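Furniture in Use, Handout 6: The Small Shelf on the Big Table
Notes by Dulce Cuevas. Revised 21 Apr 2024.

Bring this sheet to the studio. Last October 30 people said they'd remember it, and you can guess.

1. Why put a shelf on a table
A table has one surface, and people fill it. A little two-tier unit gives you the same footprint twice, at the price of having to reach under something to get at half of it. Vy Dương calls this "buying a basement." Before you judge a unit, look at its feet. Slim legs leave more of the table free, but all the weight comes down on a few small spots, and a pale top shows every dent.
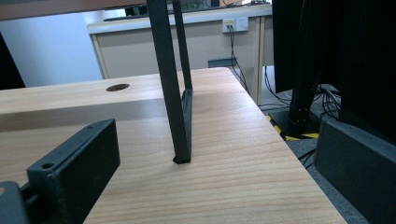
2. Reaching underneath
The upper level is easy. The lower one is where designs go to be found out. Your hand needs clearance for itself plus whatever it holds, and the sketch usually allows for one of the two. Watch the forearm as it goes in under the top shelf: if the elbow has to drop below the tabletop, the gap is too low or the unit is too far back.
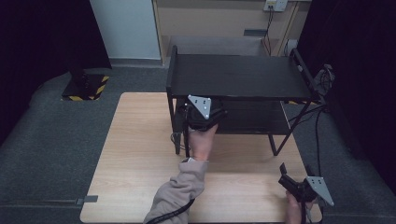

Should the unit stand at the back of the table or the front?
Toward the back, for most uses. You keep a working strip in front and the lower level can still be reached from a chair. Push it all the way to the rear edge only if your arms are longer than Khải Chu's.

Rails at the ends of the top shelf stop things from sliding off sideways. They do nothing for the front, where most things leave.

3. Legs that lean
Slanted legs resist side-to-side rocking better than straight ones, provided they are joined near the bottom. They also eat into the opening – the clear width at the top and at the foot won't match. Measure both. A bracket low down helps with stiffness and catches sleeves.
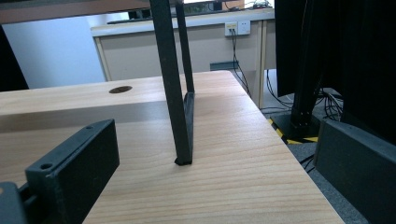
4. The surface that's left over
Leave a clear stretch of tabletop beside the unit and defend it. Lâm Bạch's log for the Grenia reading room shows how fast such a stretch fills: 8 days, mostly mugs. Check the top in low light from one side, too, as a sheen across the grain will show up marks you'd swear weren't there.

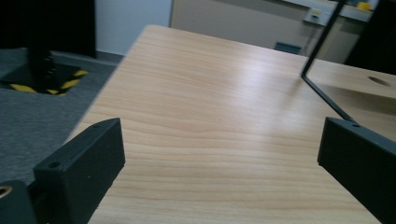
5. For next time
Sketch one table you use daily, with its shelf if it has one. Mark the spot you can't reach without standing up. Read the Finley chapter on clearances, skipping the poem. Hand sketches to Thư Đặng, on paper, unfolded.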